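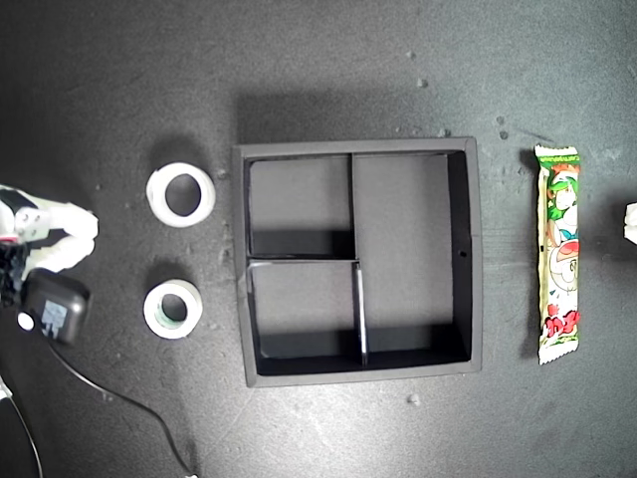 Buto three-compartment desk tray, black

The Buto is a square, open-topped tray for small items kept on a desk or bench. Two dividers split the interior into three compartments: two small ones on the left, one above the other, and a single large one on the right that runs the full height of the tray. The outer walls are raised on all four sides. Walls and dividers are black.

Compartments

The small compartments suit clips, drawing pins, spare keys and coins. The large compartment takes longer items such as pens and markers. Rolls of tape wider than the compartment should be kept beside the tray. Do not force them in, as the dividers are thin and will lean if pushed from one side.

The dividers are a push fit. To straighten one, lift it clear, clean the slot with a dry brush and press it back down evenly along its length. Replacement dividers are sold in packs of 4 under the Paiva spares range. The upright and the crosspiece are packed together and are not sold singly.
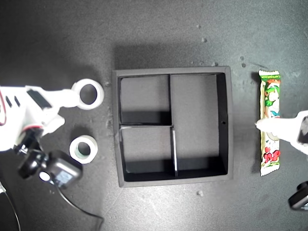 Jui-lin Yen
Product Editor, Storage and Desk Accessories

The small round hole in the right-hand wall is part of the design. It accepts the Ostine linking peg, which joins two trays side by side. The peg is supplied separately and needs no tools. Trays that stand alone can be used without it.

On a dark worktop the tray is hard to pick out in low light. Customers who want a visible edge should order the Destov light grey version, which has the same layout.

Packets of sweets and other long wrapped goods will usually lie better next to the tray than in it. Check the length against the large compartment before ordering for a snack station or shop counter.

Cleaning: empty the tray, turn it over and tap out dust and crumbs. Wipe with a damp cloth and dry before refilling. Do not use solvent cleaners or put the tray in a dishwasher.

Ordering: sold singly or in cartons of 100. Lead time on full cartons is longer from July — please ask before placing a large order.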